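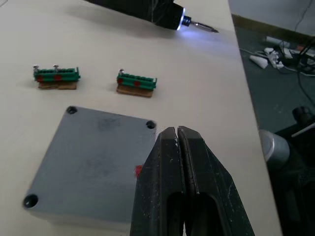 Care and Setup of the Two-Arm Screwdriving Station
Speaker notes, Skimwood Technical Center, October session
Station: Stulby bench, cell 7

Opening

Good morning, and welcome. The purpose of this talk is to set out how the two-arm station is prepared for work, how it is looked after between runs, and what is to be done when it stops. The audience is operators and maintenance staff who already hold access to the cell. General safety training is not repeated. Anyone who has not signed procedure 2238 should do so before leaving the room.

(Pause while the sign-off sheet goes round.)

Division of work

The station has two arms on a common control. As assigned at Skimwood, the left arm handles the part and the right arm handles the screwdriver. Either arm can be taught the other role, but the saved positions would no longer be valid, and the request must go through the Arumugam change form. Please do not swap roles at the bench in order to finish a shift.

Preparing the table

The table is wiped down with both arms parked and the drives disabled. Use a dry cloth. Solvent has lifted the surface on another bench and is not permitted on this one.

Small parts are placed within reach of the left arm. Connectors that must stand clear of the table are set on a base. Cardboard is acceptable for teaching and trial runs. Cut a new piece when the old one becomes soft, and check that it sits flat. A connector that leans will still be found by the arm, but the bit will meet the screw at an angle and the head will suffer.

Screws are started by hand in trial runs. The run sheet states which positions are to be filled.

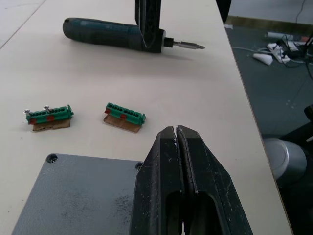

Slide 4. Green connectors on cardboard bases, with the screwdriver behind them.

Ask the room: what should be checked before the run is released?

Allow a few answers, then confirm the following. The screws on the table agree with the run sheet. The screwdriver is charged. The bit is fully seated in the chuck and its tip is not rounded. Bits are replaced on inspection, and the removed bit goes into the scrap tin, never back into the drawer.

Gripper fingers

The fingers are a wear item. Light scuffing is expected and is no cause for replacement. Replace a pair when the tips no longer meet evenly, when there is a crack at any cut-out, or when a part slips twice in the same run. Always fit both fingers together. After fitting, run the open and close cycle 3 times at low speed and then repeat the zero routine. Without the zero routine the control will keep the old closing position, and thin parts will be dropped.

Dust should be removed with a soft brush. Compressed air drives it into the slides and must not be used.

Cables

Most stoppages recorded at cell 7 over the past year were traced to cables. Each arm needs enough slack to turn the wrist through its full range, and no more than that. Move the arm slowly by hand control through the taught path and watch the loop at the elbow. It should neither tighten nor come under the gripper. A cable that rubs is to be re-routed the same day and entered in the log.

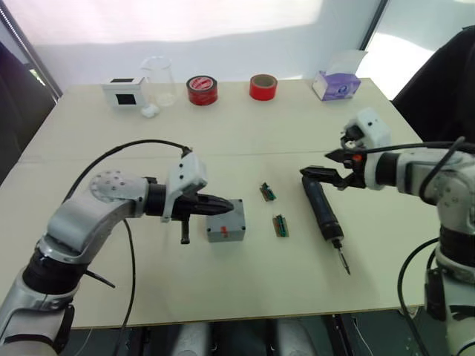 Slide 6. Left gripper over the gray box, right gripper over the screwdriver.

The approach height is the setting most often changed without a record. Both grippers should come to their hover positions and hold there before closing. If either one drifts while holding, stop the run and check the mounting bolts at the base before any position is re-taught. Re-teaching over a loose bolt hides the fault and has cost this site a full day of lost work.

Recovery after a stop

Fault 2255 is raised when the control loses contact with a gripper. Disable the drives, reseat the wrist connector, enable, and home the right arm first. The left arm follows once the right arm is parked. If the fault returns, leave the station disabled, hang the tag, and call Trivitz service. Operators are not to open the wrist housing.

Questions

Leave ten minutes. Questions concerning the new parts feeder should be held for the afternoon session. Copies of the run sheet and the log page are on the table by the door.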